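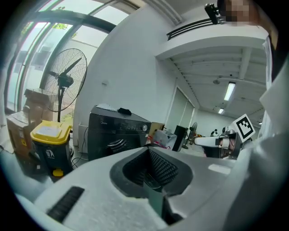
Haketti hall gets its big clear-out before the May market

Fri 3 May

If you've walked past the old Haketti showroom this week and wondered why there are boxes up against the glass, I have news. The market is coming back, it's coming back this month, and the downstairs room is being cleared for it. I went over on my lunch break to have a nosy look (and to drop off a bag of hangers, which I'll get to) and ended up staying most of the afternoon.

For anyone new to the neighborhood, Haketti is the white building on the corner of Ploltell Street, the one with the curved windows. It sold bathroom fittings for years, then it sold nothing for a while, and now Zoia Lysenko has the lease on it. She rents out the upstairs rooms and keeps the big room downstairs for whatever the rest of us can dream up. Last year that was two markets, a quilt show and a very loud ukulele evening.

I'd forgotten how much light that room gets! The windows go right up and there are trees outside, so you get green at the top of the glass and white everywhere else. It also gets warm in there by midafternoon, as anybody who stood in line for dumplings last May will remember, and that was the complaint Zoia heard most. So the fans are staying out. They're the big standing kind, a black one over by the windows and another way down at the far end, and she told me she'd sooner lose a stall than lose a fan.

The far one has a panda next to it. I asked if the panda was for sale and was told no, firmly. My daughter will be crushed.

Most of what's left to sort is the ordinary stuff that piles up in any room with a door that locks. Cardboard boxes, cables along the wall, odds and ends people set down for a minute. Neville Whitlock is in charge of the cables, and he has plans for them involving a lot of tape. He wants everything off the floor on the window side by next weekend, so the aisle can run the whole length of the room and strollers can get by without a fight. Last time the aisle had a kink in it halfway down and everybody bunched up right there, next to the jam.

The boxes are mostly going to the recycling center on Dobos Road, but if you're moving house or just like a good box, Zoia says come and take some. Ring the bell at the side door. Flattened ones go first, so speak up if you want them left whole.

The other change is trash. There was a lot of grumbling in the spring about cups left on the window ledges, and I grumbled too. This time there will be more bins, and they'll be the pedal kind with the yellow lid, like the one that's in there now. I like a pedal. You can have a baby on one arm and a plate of noodles in the other hand and still get rid of your napkin. Zoia is putting one at each end and two near the food, and she's asked stallholders to bring their own bags and take them home full.

Now for the numbers, for those of you who sell things. There's room for 22 tables downstairs. The floor comes to 2,000 square feet, which sounds huge until you start putting tables on it, and Neville has drawn the plan three times already. There won't be any tables on the mezzanine this year. It's a nice spot to look down from, but getting folding tables up the stairs last fall cost us one table and very nearly a friendship. If you want a sit-down, the mezzanine will have chairs and that's it.

Last May more than 200 people came through on the day, going by the raffle stubs, and Zoia is hoping for a few more. She's put word out through Sketier, the little print shop across the way, and they're doing the posters again. I've seen the draft. It's orange. Very orange! You won't miss it.

Table sign-up is in room 203, upstairs and to the left, any morning before noon. You need to go in person, because the online form last time let two people book the same corner and I don't think they've spoken since. Bring a rough list of what you're selling. Secondhand clothes, plants, kitchen things, books, toys and anything you made yourself are all fine. No live animals, no mattresses. Big items like appliances and furniture are okay if you ask Zoia first and can get them out the door by closing time, with your own helpers.

Please don't start leaving donations downstairs in the meantime. I say this as the person who turned up with the hangers. Zoia took them very nicely and then walked me upstairs and showed me the shelf where drop-offs go, and it has a sign on it that I'd marched right past. So, upstairs, on the shelf, and put your name on the bag. Things left downstairs will get mixed in with what's being cleared and might be gone by the time you come looking.

A few people have asked me about food. The dumplings are back. The coffee cart is a maybe, since it has a wedding that same morning, and Neville is asking around for someone to fill in. If you know a person with an urn and a steady hand, send them his way. There's also talk of a lemonade table run by the kids from the upstairs art class, who wanted to charge four dollars a cup and have been talked down to one.

Parking is the same as ever, meaning there isn't any to speak of. The lot behind the hardware store is open on weekends and it's a short walk. If you're unloading for a stall you can pull up at the side door, but move the car as soon as you're done so the next person can get in.

The market is on the last Saturday of the month, doors at ten, finished by three. Setup starts at eight, and if you'd like to help carry tables, just show up then and somebody will hand you one end of something. I'll be on the secondhand book table by the windows, as close to that black fan as Neville's plan will let me get.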